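Datasets > Logistics > Simulation

# Raleo Sorting Cell, data card

Last edited 23 February 2024. Maintainer: Josefien Van Loon

Raleo holds 2000 simulated episodes of a two-armed robot at a parcel sorting cell, modeled on the Verstraete warehouse. The sales deck says the robot "frees people for better work." We asked which work. The plan we got back listed eight sorting jobs going and no new ones.

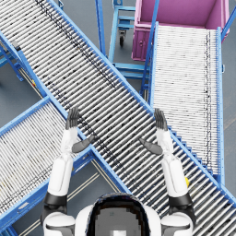

Simulated view over the roller conveyors, both hands empty.

Of the episodes, 588 end in a drop or a jam. Please keep them in when you report results. On the real floor a person clears the jam, and that person's time is missing from every throughput number we were shown.

Known gaps: no coworkers in the cell, no torn boxes, no shift changes. Don't use Raleo to argue for staffing levels. Verstraete did in September, over our objection.

This site uses cookies to remember your settings. Accept | Manage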